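Les petites perles bleues de Killau
Par Ama Quartey

J'avoue, je suis partie à Killau pour de mauvaises raisons : il restait une place dans la voiture de Nuno Fonseca, et on m'avait promis de la soupe. Je ne connaissais rien aux perles anciennes. Au bout de deux heures dans la réserve du musée, je ne voulais plus repartir !

La collection tient dans une armoire grise, au fond d'un couloir mal chauffé. Elle compte 401 perles de verre, presque toutes bleues, trouvées dans 6 tombes de la nécropole de Chae. La plus petite ressemble à un grain de poivre. Drahomíra Halás les connaît si bien qu'elle les appelle par leur numéro, comme d'autres appellent leurs poules (la 87 est sa préférée, une côtelée un peu de travers, que j'ai eu le droit de regarder à la loupe, mais pas de toucher).

Ce qui m'a retournée, c'est le trajet. Chae est un bourg de montagne, à 110 kilomètres de la côte, où l'on n'a retrouvé ni four ni déchet de verrier. Les perles sont donc venues d'ailleurs, sans doute par le col, dans les bagages de marchands qui montaient du sel et redescendaient des peaux. Drahomíra penche pour un atelier du littoral. Ji-hoon Ha, lui, voit plutôt deux provenances, à cause du cobalt – et là, la discussion devient vive, croyez-moi.
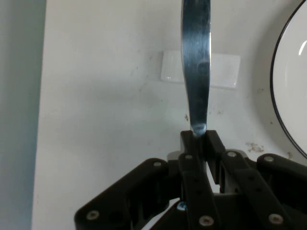 Je lui ai demandé si les gens de Chae savaient d'où venait ce bleu. Il a ri. Pour lui, ils s'en fichaient pas mal : une perle passait de main en main, on la perdait au jeu, on la donnait à une nièce, et le dernier propriétaire l'emportait dans sa tombe. Certaines sont si usées autour du trou qu'elles ont dû être portées pendant plusieurs générations. J'aime beaucoup cette idée, même si elle ne se prouve guère.

Reste la tombe de l'enfant, dont on m'a parlé à voix plus basse. Une seule perle, posée près de la main gauche. Amulette, jouet, cadeau de départ ? Drahomíra refuse de choisir, et je la comprends.

Le soir, on a mangé la fameuse soupe (aux pois, très bonne) en parlant encore du col. Nuno veut le refaire à pied au printemps, avec un âne. J'ai dit oui, évidemment, sans demander combien de jours il fallait. L'âne, paraît-il, est déjà réservé.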